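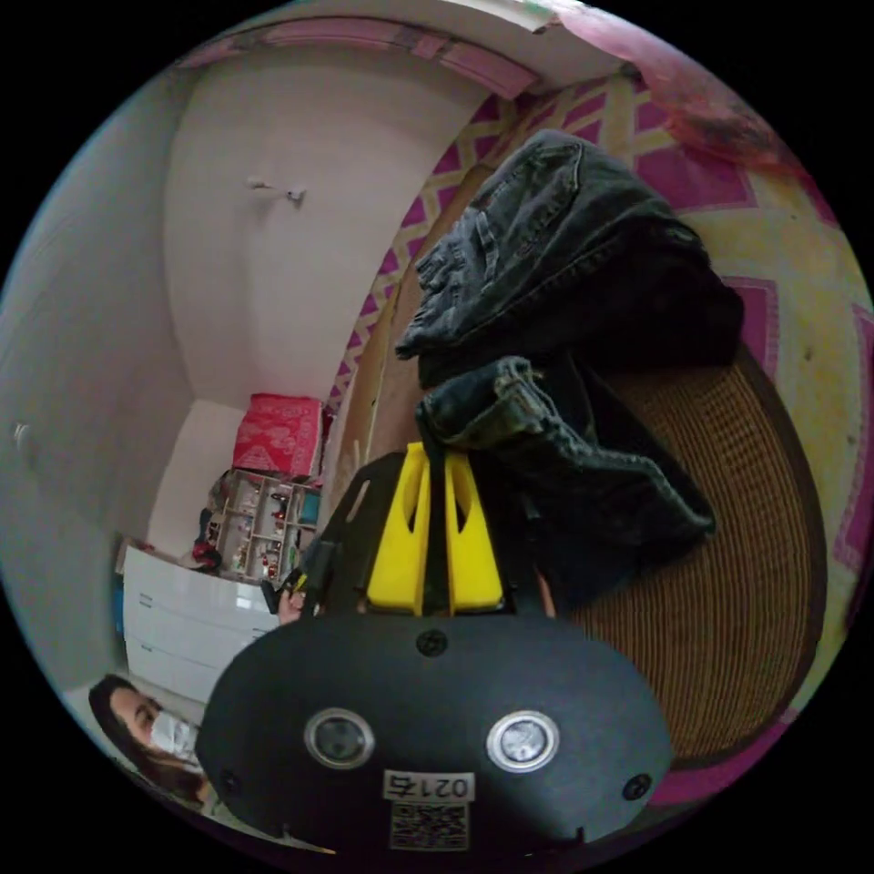
Jeans on the round mat, yellow fingers at the ready.

I fold clothes for a living, or I did until June, when Catonine moved 3 of us off the returns tables and onto what they call capture work. You hold the gripper, you pick up the jeans with it, you fold them, you shake them out and you go again. My target is 83 folds a shift. By hand I could do that before lunch and still have time to argue with Oldřich Kratochvíl about the radio.

The pitch is that a machine will learn from all this and take over the boring part. Maybe it will. I've heard that pitch before, when Bresamham sold us the label sorter, and what we got was a sorter plus a person standing next to it all day pulling out the labels it chewed.

What bothers me more is what happens to the job in the meantime. Aslı Saraç worked returns for 27 years. She can tell from the waistband whether a pair has been worn out to dinner and sent back. There's no box for that on the new sheet. The sheet wants folds, and it wants them slow and tidy, so she's being timed on the one thing she never had to think about.

I asked our manager what happens to the returns tables once the folding is automated. She said we'd be "moved up to checking." I asked how many checkers. She said it was early days.

My wrist is sore, the pay is the same, and I have jeans to fold again tomorrow. If anyone reading works at a place that has gone through this already, write and tell me how many of you are still there.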